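Trevilholm office tidy: progress report for Chanida Kongkaew
January 19, 2019

Hello Chanida, you asked for a short note on where the money and the hours have gone, so I'll start with the nice news: the paper mountain by the window has gone! We went through 40 archive boxes in the end, and most of what was in them went for shredding once Kamol Sitthichai had checked the dates (he was very patient with me, I wanted to bin the lot by lunchtime).

The low cabinets by the desks came from Cuvwood and were put together on site. I'd worried they would look heavy next to all that white, but the pale wood is lovely and the whole row feels calmer already.

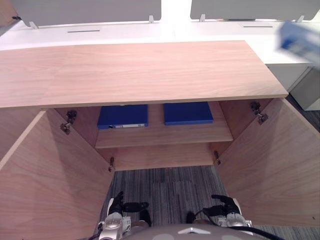
Filing is the part I've been slowest with. Kamol and I argued a bit over how much to keep within reach, and we settled on very little: whatever is still live goes in the cabinets and everything else goes to the Sorken store. I'm keeping to blue binders laid flat on the shelf, and as you can tell there's still bare wood underneath waiting to be used, so the Ren project papers can move in without anybody having to squash up. I do still owe you a proper labelling scheme. My first go used the old department codes, and hardly anyone could remember them, so I'm starting again with plain words.

On spending, we're inside the budget. The shredding cost a little more than the quote (two extra collections) but we saved it back on delivery, and Kamol has the invoices if you'd like to go through them.

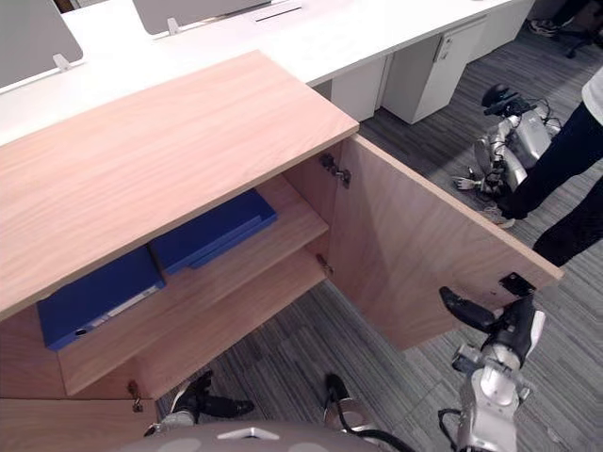

I've also asked people to stop leaving post on the cabinet tops, which has gone down better than I expected, and I'd like to try the same rule for the desks once everyone is used to it.

Still to do before March: finish the labels, write up a one-page guide to what goes where, and get the last of the Ren papers sorted. Could you let me know whether the guide should cover the Sorken store as well? Kamol thinks yes, and I'm happy either way.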